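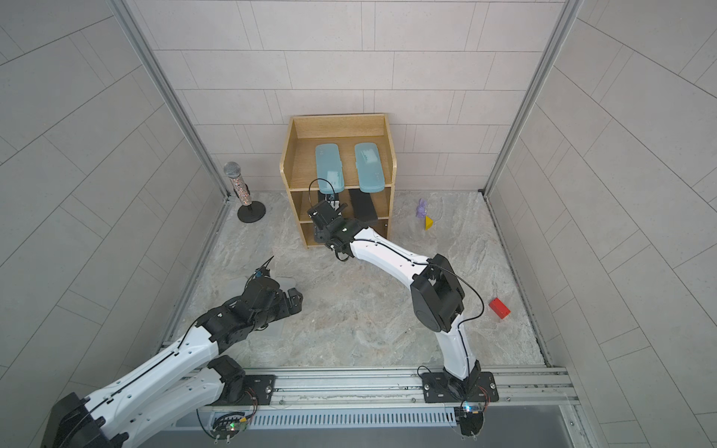

Two-arm cell with shelf unit, Bestorby training hall.

Home | About Us | Our People | Services | Careers | Contact

About Us

Bestorby is a contract packing and order preparation company. We store, sort, assemble and ship small goods for retailers, schools and publishers who do not wish to run a warehouse of their own. Our work includes stationery sets, craft kits, party goods, small toys and classroom supplies. The company employs 265 people at 2 sites, the main hall at Bestorby and the smaller Pumidholm building, where returns are handled.

The company began as a packing room attached to a stationery wholesaler. When the wholesaler closed, the packing room staff kept the lease and several of the customers, and the present company was formed. Many of our procedures still date from that period, including the practice of having every new employee, in whatever department, spend the first week on the packing benches.

Automation at Bestorby

For most of our history the only machines in the building were conveyors, tape dispensers and label printers. Three years ago the company adopted its Kenach program, under which robot arms are being introduced to selected picking and shelving tasks. The program takes its name from the aisle in which the first trial was held.

Shelving was chosen first. Our staff had reported for years that placing light, slippery or floppy items on shallow shelves was among the most tiring parts of the day. A pencil case slides. A foam pad bends and hangs over the edge. The work calls for constant reaching, and the injury log for the period before the program shows that shoulder and wrist complaints came chiefly from this area.

The arms work in pairs, mounted on a common rail facing a small shelf. They are trained and tested on the types of goods our customers send us, among them translucent cases, soft pads, small figures and plain colored blocks. An item type is released to the main hall only after the pair has handled it 1,000 times in the training hall and the shift staff have signed the record. Some items have never been released and remain hand work. Thin clear plastic is the best known of these, and employees on the benches continue to handle it.

What Has Changed for Our People

The company gave a written undertaking at the start of the Kenach program that no permanent position would be removed as a result of it. That undertaking remains in force and is renewed each July, following a meeting open to all staff.

The jobs themselves have changed a good deal. Employees who formerly shelved goods for a full shift now divide their time between the benches and the cells. A cell attendant sets out the items, watches the arms at work, stops them when necessary, and records what went wrong in plain words. This record is read every morning by the engineering group, and the attendant's account is given the same standing as the data from the machine.

The new role carries its own pay grade. It was first advertised internally only, and all of the original attendants came from the packing benches. Training lasts six weeks and is paid at the full rate. No earlier technical schooling is required. Attendants learn how to stop and restart a cell safely, how to check cables and fasteners, and how to teach the arms a new item by guiding them through the movement.

It would be incorrect to state that the change was welcomed by everyone. Some employees preferred the older work, which allowed for conversation across the bench, and found the cells isolating. In response, the company placed the cells in facing rows and limited attendants to half a shift at a time. Others asked to return to the benches permanently, and those requests were granted without loss of grade. A further concern, the pace of work, is still under discussion. Staff at Pumidholm have asked that output figures from the cells not be used to set targets for hand packing, and the company has agreed to this for the present contract period — a longer agreement is being drafted.

Working with Ó Briain

Our cells are installed and serviced by Ó Briain, an engineering firm that has worked with us from the first trial. Its technicians are on site two days a week. Under the service contract, any attendant may request a change to a cell directly, and the firm must answer in writing. The height of the stop buttons and the position of the item trays were both altered in this way.

Training and Visits

The training hall is open to employees outside working hours for practice, with an attendant present. The company also pays 100 percent of course fees for employees who wish to study maintenance, electrical work or programming at evening classes, provided the course has been agreed with the personnel office.

School and college groups may visit the training hall by arrangement. Visitors are asked to wear closed shoes and to remain behind the yellow line while the arms are moving. Applications for the next attendant training course close on 17th November. Forms are available from the personnel office at either site.

Related Pages

Becoming a Cell Attendant
Health and Safety Statement
The Kenach Program: Staff Questions
Returns Handling at Pumidholm
Arranging a Group Visit

Comments (3)

benchfour
I moved over to the cells last spring. The training is good, but please put the course dates on the board as well as on this site. Some of us don't check it.

Former packer
Glad to see the half-shift rule in writing. It took a while to get there.

R.T.
Is the evening class money open to part-time staff? The page doesn't say.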